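Wasser vom eigenen Grund

Wer am oberen Ende von Davus wohnt, bezahlt keine Wasserrechnung. Die Leitung des Versorgers endet an der Brücke über die Fimel, und hinter der Brücke hat jedes Haus seinen Brunnen. Manche sind gemauert und so alt wie die Höfe, andere wurden gebohrt, als die Trockenjahre kamen und die alten Schächte nicht mehr reichten. Im Garten sieht man davon meist nur einen Betondeckel mit zwei Griffen, dazu eine Pumpe im Keller und einen Druckkessel, der beim Duschen anspringt.

Im Februar liegt das Grundwasser hoch. Die Wiesen an der Fimel stehen unter Wasser, in den Fahrspuren der Traktoren hält sich morgens Eis, und in den flacheren Brunnen lässt sich der Spiegel vom Rand aus mit dem Gartenschlauch erreichen. Für die Leute hinter der Brücke ist das die bequeme Jahreszeit. Es ist auch die Zeit, in der das Wasser am ehesten nicht in Ordnung ist. Wenn der Boden gesättigt ist, sickert Oberflächenwasser schneller nach unten, als die Bodenschichten es filtern können. Was auf dem Feld liegt, kommt dann unter Umständen im Schacht an.

Eigene Brunnen sind in vielen ländlichen Gegenden üblich, vor allem dort, wo sich eine Leitung für wenige Häuser nicht rechnet. Die Verantwortung liegt beim Eigentümer. Er muss das Wasser untersuchen lassen, er muss die Anlage in Ordnung halten, und wenn er vermietet, muss er die Ergebnisse auch den Mietern zugänglich machen. Das Gesundheitsamt verlangt die Befunde, schickt Erinnerungen und kann im Ernstfall untersagen, dass das Wasser getrunken wird. Zwischen diesen Schreiben ist der Brunnen Privatsache.

Rin Shibata ist vor drei Jahren in die Straße hinter der Brücke gezogen. Zum Haus gehörten ein Schuppen, ein Walnussbaum und ein Ordner mit Wasserbefunden, lückenlos abgeheftet bis zum Tod der Vorbesitzerin. Danach kam nichts mehr. Die erste eigene Probe ließ Shibata erst nehmen, als das Wasser nach einem Gewitter nach Erde roch. Der Befund nannte coliforme Keime, also Bakterien, die darauf hinweisen, dass etwas von oben in den Schacht gelangt ist. Gefunden wurde die Ursache am Deckel. Die Dichtung war brüchig, und der Rand lag tiefer als der Rasen ringsum.
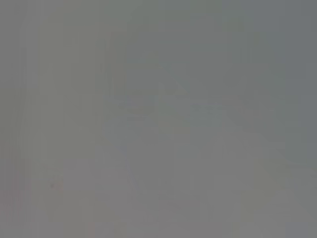 Grau in Grau, fast ohne Kontrast.

Trübes Wasser ist das, was den meisten Brunnenbesitzern zuerst auffällt, und häufig ist es das kleinere Problem. Eisen und Mangan kommen in vielen Böden natürlich vor. Solange das Wasser unter der Erde keinen Sauerstoff bekommt, bleiben sie gelöst und unsichtbar. Sobald es aus dem Hahn läuft und Luft zieht, flocken sie aus. Eisen färbt das Wasser gelblich bis rostbraun, Mangan hinterlässt dunkle Beläge im Spülkasten und an den Dichtungen der Waschmaschine. Weiße Hemden werden fleckig, der Tee schmeckt metallisch, die Brause setzt sich zu. Gefährlich ist das in den üblichen Mengen in der Regel nicht, lästig ist es sehr.

Anders verhält es sich mit dem, was man weder sieht noch riecht. Nitrat gehört dazu. Es stammt zum größten Teil aus Dünger, aus Gülle und Mist, teils auch aus undichten Gruben, und es wandert mit dem Sickerwasser nach unten. Für Erwachsene ist es in mäßiger Menge wenig problematisch, für Säuglinge kann es gefährlich werden, weshalb Flaschennahrung nicht mit belastetem Brunnenwasser angerührt werden soll. Abkochen hilft dagegen nicht. Es tötet Keime ab, das Nitrat bleibt im Topf, und weil ein Teil des Wassers verdampft, steigt der Gehalt sogar leicht.

In Gustia, ein Stück talabwärts, hat man damit Erfahrung. Der Ort liegt auf Kies, die Felder reichen bis an die Gärten, und bis der Weiler an die Leitung angeschlossen wurde, galt das Wasser dort als besonders gut. Es war klar, kalt und weich im Geschmack. Als die Befunde zum ersten Mal nebeneinandergelegt wurden, lag der höchste Nitratwert bei 87 Milligramm pro Liter. Erlaubt sind im Trinkwasser deutlich weniger. Geschmeckt hatte das keiner. Die alten Schächte sind noch da, mit ihnen wird jetzt gegossen, und einige Haushalte haben für die Toilettenspülung ein getrenntes Netz gelegt. Solche Netze müssen sauber vom Trinkwasser getrennt und gekennzeichnet sein. In der Praxis hängt oft ein Schild aus Pappe am Absperrhahn.

Untersucht wird das Wasser von zugelassenen Labors. Im Tal fährt meist Ishida, ein kleiner Betrieb, der neben Brunnen auch Badeseen und Duschanlagen beprobt. Der Ablauf ist überall ähnlich. Der Probenehmer schraubt den Perlator ab, flammt den Hahn ab, lässt das Wasser laufen, bis die Temperatur stabil ist, und füllt dann sterile Flaschen. Die Flaschen kommen in eine Kühlbox und müssen am selben Tag ins Labor, sonst sind die Keimzahlen nichts wert. Wer selbst eine Probe im Marmeladenglas abgibt, bekommt zwar irgendeinen Wert, aber keinen, den ein Amt anerkennt.

Im Labor wird die Probe geteilt. Für die Keime kommt ein Teil auf Nährböden und in den Brutschrank, das dauert. Die chemischen Werte sind schneller da. Am Ende steht ein Blatt mit einer Tabelle, links der Parameter, daneben der Messwert und der Grenzwert, rechts im ungünstigen Fall ein Stern. Viele Eigentümer lesen nur die rechte Spalte. Dabei sagt der Verlauf über die Jahre mehr als ein einzelnes Blatt. Ein Nitratwert, der noch im Rahmen liegt, aber bei jeder Untersuchung etwas höher ausfällt, ist ein Grund, sich mit dem Landwirt nebenan zu unterhalten. 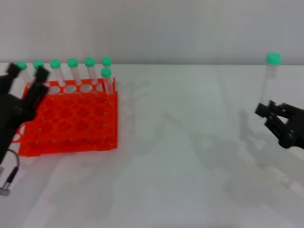 Rin Shibata wünscht sich vom Labor mehr als eine Tabelle. Man bekomme ein Blatt mit Abkürzungen und solle daraus schließen, ob man den Kindern aus der Nachbarschaft ein Glas Wasser geben dürfe. Am Telefon sei die Auskunft freundlich gewesen, sagt Shibata, verstanden habe man sie aber erst beim zweiten Anruf. Ein Satz in normaler Sprache unter der Tabelle würde genügen.

Dass die Blätter so knapp ausfallen, hat auch mit der Haftung zu tun. Ein Labor misst, was in der Flasche ist. Ob der Schacht dicht ist, wie weit die Grube des Nachbarn entfernt liegt und ob auf der Wiese im Herbst Mist gestreut wurde, steht nicht im Auftrag. Dafür gibt es Brunnenbauer, und die haben im Moment lange Wartelisten. Wer einen findet, bekommt zuerst den Deckel erklärt. Der Brunnenkopf soll über das Gelände hinausragen, der Boden darum soll vom Schacht weg abfallen, die Durchführung für Kabel und Leitung muss abgedichtet sein. Im engeren Umkreis haben Kompost, Hundezwinger und abgestellte Fahrzeuge nichts verloren.

Bei gemauerten Schächten kommt die Reinigung hinzu. Das Wasser wird abgepumpt, die Wand mit Hochdruck abgespritzt, der Schlamm vom Grund geholt. In den Schacht steigt man nie allein und nie ohne Gasmessung. Am Boden kann sich Kohlendioxid sammeln, das schwerer ist als Luft und keinen Geruch hat, und bei den Unfällen, von denen man hört, ist oft auch derjenige verunglückt, der helfen wollte. Die meisten Firmen lassen Eigentümer deshalb gar nicht an den Rand.

Nach der Reinigung wird bei Bedarf gechlort, lange gespült und neu beprobt. Bei Shibata blieb der nächste Befund ohne Stern. Die Reparatur am Deckel hatte fast zwei Tage gedauert, weil unter dem Rasen noch ein alter Betonring lag, von dem in keinem Plan etwas stand. Der Walnussbaum durfte bleiben, obwohl der Brunnenbauer ihn nicht gern sah. Wurzeln suchen Fugen.

Ob sich das alles lohnt, rechnen die Leute hinter der Brücke verschieden. Strom für die Pumpe, Untersuchung, Filter, irgendwann eine neue Pumpe: Über die Jahre kommt eine Summe zusammen, die vom Preis des Leitungswassers nicht weit weg ist. Dafür hängt man an keinem Netz, und im Sommer, wenn in den Nachbargemeinden das Rasensprengen verboten wird, gilt das Verbot für private Brunnen oft nicht. Das sorgt für Streit. Grundwasser hält sich an keine Grundstücksgrenze, und wenn am oberen Ende den ganzen Abend gesprengt wird, sinkt der Spiegel auch beim Nachbarn.

Der Versorger hat wiederholt angeboten, die Leitung über die Fimel zu verlängern, zuletzt zusammen mit dem Glasfaserausbau, als die Straße ohnehin offen war. Es fanden sich zu wenige Haushalte, die mitmachen wollten. Die Gräben sind inzwischen wieder zu. Auf der Brücke sieht man am Asphalt noch, bis wohin gegraben wurde.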